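Equipment requests at Drinham reach the budget office in March, and they reach it in the wrong order. A department names the arm it wants, attaches a quotation, and leaves the description of the work for later. I have signed such requests myself. I now believe we should refuse to price any robot until the task has been run in simulation with the objects it will be expected to handle.

The objection, put to me most firmly by Edgardo Rivera, is that simulation is a cost with nothing to show for it at the end of the year. An arm can be entered in the asset register; 183 hours of modeling cannot. He is right about the register. Yet the hours are spent in either case. When they come after the purchase, they are charged to maintenance or to staff time, and the board never sees them set against the machine that required them.

Consider an ordinary sorting job, in which small items must go to a divided tray or to a basket. The purchase request will state payload and reach. It will seldom state how wide the compartments are, or how much room the fingers need beside a thin wall. These details decide which gripper we buy, and the gripper is the line most often left as an allowance.
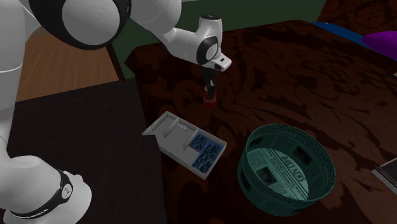 ## What the budget should contain

I propose that each request carry 4 separate lines: simulation, arm, gripper and fingers, and changes to the workstation. The first should be released before the others. If the simulated trials show that a simpler device will do, the department should keep part of the difference. At present a department that discovers it needs less simply receives less, and managers have drawn the natural lesson.

Shiela Salazar has asked whether a simulated trial can be trusted with money. Only in part. A rendered table does not tell us how a worn part will slip, and no supplier should be released from an acceptance test on our own floor. What the trial can do is expose a poor layout while moving a tray still costs nothing.

The Surov line is the case I would have the board remember. Its request ran to 7 pages, and the trays were mentioned once, in a footnote. Florante Agbayani's team later logged 663 hours of adjustment, most of it on finger length and tray position. Those hours appear nowhere in the original approval.

The revised form should be in use before the next round of requests opens. The Herath request, now awaiting review, would be a suitable first test of it.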